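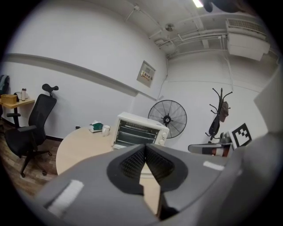

Hacer Gezer wrote in to ask why her toast comes out dark on one side and nearly white on the other, and whether she should just buy a new toaster oven. Probably not. Uneven browning in a small oven usually comes down to rack height, crowding, or a dial that reads wrong, and all three can be checked in an evening.

Before you start

You need an oven thermometer, a sheet of foil, and 4 slices of plain white bread. Use cheap sandwich bread from one loaf. Seeds and sugar change how bread browns and will confuse the result.

Unplug the oven and let it cool all the way. Pull out the crumb tray, empty it, and wash it. Wipe the inside walls with a damp cloth, but leave the heating elements alone. If the tray has a warp in it, press it flat by hand or replace it.

Step 1: Check the temperature

Set the thermometer in the middle of the rack, where you can read it through the door. Set the dial to 350°F on bake and wait 20 minutes. Small ovens cycle on and off, so a single reading won't tell you much. Take one every few minutes for the next quarter of an hour and average them.

My old Kiltik ran 36 degrees hot this way. I put a pencil mark on the dial where 350 really was and used it like that for years. If yours is off by less than 15 degrees, leave it.

Step 2: Map the hot spots

Let the oven cool again. Take the thermometer out and lay the bread on the rack with a small gap between slices. If only two fit, run the test twice, and let the oven cool between runs.

Toast on medium. When the cycle ends, take the slices out and set them on the counter in the same order they were in the oven. Turn them over too and look at the bottoms. Write down which corner is darkest.

Darker at the back is common, as the door side loses heat. Darker on top means the rack is too high or the upper element is doing most of the work. A pale stripe down one side can mean an element is failing. Look at it through the glass while it's on. It should glow along its whole length.

Step 3: Change one thing at a time

Move the rack down one slot and repeat the test. If the back is still darker, turn the food front to back halfway through. For cookies and anything else with a bake time over ten minutes, a loose tent of foil over the dark area works well. Keep the foil clear of the elements and never line the crumb tray with it unless the manual says you can.

Use a smaller pan than you think you need. Air has to move around it, and a pan that touches the walls will burn at the edges. Leave an inch on every side.

Step 4: Check the space around it

Leave at least 4 inches behind and beside the oven, or more if the manual calls for it. Nothing should sit on top while it's on. Plug it straight into the wall, without an extension cord.

When to replace it

A dead element in a cheap oven is rarely worth the repair. The shop in Grerkville quoted me 115 dollars in February for a part and labor, and I passed. Replace the oven right away if the cord gets hot, the door won't close, or you smell burning plastic after the first few uses.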